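Re: [bench-automation] Second arm pair, or mend what we have?
From: Refilwe Engelbrecht
Date: Jan 25, 2021
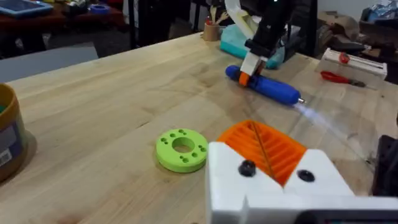
Wrist camera view: one arm at the blue screwdriver-like tool, the other gripper in the foreground with its orange pad.

Liên Bạch wrote:
> Before I sign anything, can someone tell me why the Plinier quote
> has two lines for fingers? We print our own. Also Thịnh wants to
> know if 12 spare pads is a year's supply or a cry for help.

Two lines because Plinier sells the finger and the bit that holds the finger as separate joys. Strike both. The printed white ones do the job, and a set costs us 69 in filament and bolts if you count the ones Tuấn gets wrong first.

Pads are another matter. The ribbed orange ones wear smooth on screwdriver handles and I would keep the 12 in. Call it a year, or less if Uyên goes on practising with the pliers.

The real money is the second pair of arms. Gallance want 1392 for the mounting kit alone, arms extra, table presumably a matter for prayer. Jikance are cheaper but quote delivery "from December", and I have learnt to be wary of "from". My suggestion:

- buy pads and one spare wrist camera now
- put the mounting kit in next year's budget, where it can be cut in comfort
- ask Hứa whether they still do the 12 month loan

I'd also like a proper tool rack. It is not automation, so I expect it to be the only item anyone argues over.

Thịnh, can you send me the cable lengths before I ring Hứa? Last time I guessed.

Refilwe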